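Week 9 - Teaching by hand, part 3 (glass, frames, shiny stuff)
Notes: Eglė Lepik. Room 405

Recap from last week. Two ways to show a robot a task: drive the arm by remote control (slow, but the joint data is right there) or carry the gripper yourself and work out the motion from its camera afterwards. Today is mostly the second one. Bring your Drusgate logs.

Why picture frames? Rounded moulding, flat glass, low height off the table. Good test for grasp angle. Also bad for tracking, see below.
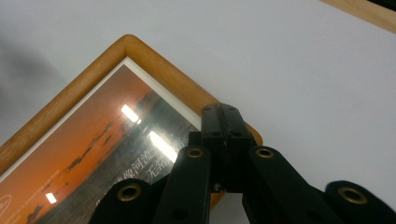

Fig. 3. Hand-held gripper at the lower right side of a wooden frame. Note glare on the glass.

Reflections: they shift as the camera moves, but not the way the print does. Tracker can pick them up as fixed points and then your path drifts. Plain pale surfaces don't help either, not much to lock on to. Options:
- mask the glass before tracking
- put some texture on the table (newspaper is fine)
- change the light, then redo the calibration. People forget teh second bit

Fingers hide part of the object when you get close. Normal. Start recording further back so the whole frame is seen at least once.

Demo speed: slower than feels natural. Pause before closing, pause after. Don't re-grip halfway, bin the take and start over.

Remote control group: same task on the Mets arm, same start positions. Watch the lag, don't chase it. Colour balance locked on both cameras please.

To hand in: your takes plus a half page on wich ones you threw out and why. Upload to Ernlow, folder 1423. Due 26/07/2025.

Reading for next time: handout ch. 9, skip the proofs.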